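Migration runs clean but the app still says the column is missing
Droltero Community > Data Access > Help with Migrations

zainab_onyeka
Hi everyone, long-time reader and I think this is my second post ever, so please be gentle with me! I moved our inventory app from hand-written SQL over to Droltero in July and most of it has gone beautifully. Last night I added a nullable column called ReorderNote to the Part table. The migration was generated fine, I ran it, it told me "1 migration applied", and when I open the database in Vimton I can see the column sitting right there. But the moment the app loads the parts list I get:

Invalid column name 'ReorderNote'. Query was built from model snapshot 30.

I've cleaned, rebuilt, restarted the web server, restarted my laptop, and had a sandwich. The Part table has 3,165 rows, so dropping it and starting over is something I'd love to avoid. Any ideas?

mossy_gate
Welcome! Nine times out of ten when I see this, the migration tool and the app are talking to two different databases. The tool reads the connection string from its own settings file, and the app reads whatever is in the environment. Could you print the server and database name from inside the app at startup and compare them with what you have open in Vimton?

pkellerman
I'd look at the snapshot before the connection string. The message mentions the snapshot, and if that file is stale the model gets confused. Delete the snapshot and regenerate it, takes a minute.

mossy_gate
Please don't delete the snapshot, Zainab, at least not yet! If you regenerate it without the history, your next migration will try to create every table from scratch, and then you really will be worrying about those rows. And "invalid column name" is coming back from the database server. If the snapshot were stale the query wouldn't be asking for ReorderNote at all.

pkellerman
Fair point on where the error comes from. I've still deleted mine more than once and lived to tell the tale, but I keep everything in source control and I should have said so.

chantelle_b
Hello both, and hello Zainab! I'm going to side with mossy on this one, with a small addition. If the database names match, check the schema too. We had a login whose default schema was different from the one the migration used, so there were two Part tables in the same database, and the app was happily reading the old one. This query will show you:

SELECT TABLE_SCHEMA, TABLE_NAME FROM INFORMATION_SCHEMA.TABLES WHERE TABLE_NAME = 'Part'

If two rows come back, you've found your trouble. Count the records in each before you touch anything (ours had 852 in one and 50 in the other, and it took me a whole afternoon to believe it).
Chantelle Botha

zainab_onyeka
Oh my goodness, Chantelle. Two rows! One is dbo.Part and the other is stock.Part. The database name is the same in both places, so mossy's check came back clean, but thank you for it anyway, I've left that startup line in for good. All my real data is in dbo and the new column went into stock, which is empty.

So do I move the table, or tell Droltero which schema to use?

By the way, the notes field is for things like spare cables and mounting plates, so whoever is at the bench can write down what's running low.

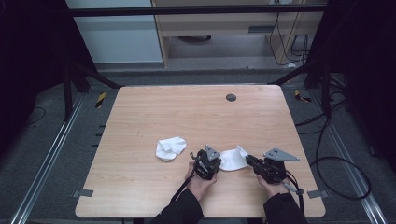
Both grippers over the bench, cables attached

chantelle_b
Tell Droltero! Set the default schema to dbo in your model setup, then generate a new migration and read it before you run it. It will probably want to move stock.Part over to dbo, and that will fail with a name clash, so take that step out by hand and put in a plain add column. Back up first, please, even if it feels silly.

pkellerman
I'd go the other way and move the data into stock, personally. Keeping everything in dbo gets messy once you have a few apps sharing a server.

chantelle_b
It does, but that's a bigger job than one missing column, and I'd want her app working first.

zainab_onyeka
Backup taken, schema set, move step removed, migration applied, and the parts list loads with the new column showing! I'll read up on the separate schema idea when I have a quieter week, pkellerman. Can a moderator mark Chantelle's first reply as the solution? I can't find the button on my phone.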